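Linen cupboard day, part 3. Towels are done, sheets are done (fitted ones are in a ball, don't ask), and I've hit the pile of small cloths.

So-ying Chang swears by folding in thirds. I've always been a halves person. We've been texting about it since breakfast and neither of us is budging lol

The fuzzy gray ones are the worst! So soft, and they will not hold a crease. I fold one, pat it flat, turn around for the next and it's already puffed up again.

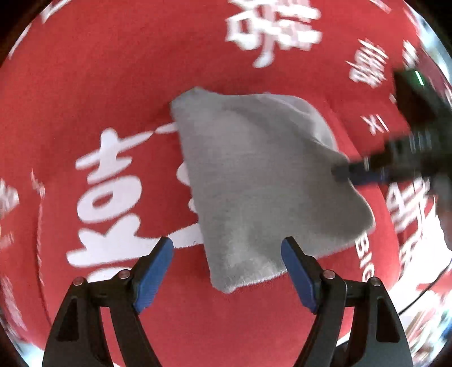

Anyway, I'm trying thirds now. Long side in first, then over — and I'll admit it does sit a bit flatter. Do not tell So-ying.

Also the edges on some of these are getting pretty frayed. Do I trim them or does that make it worse? Hoi-yan says a quick zigzag stitch, but my machine's been under the stairs since February.

Next up, pillowcases. Half of them have no partner. Send snacks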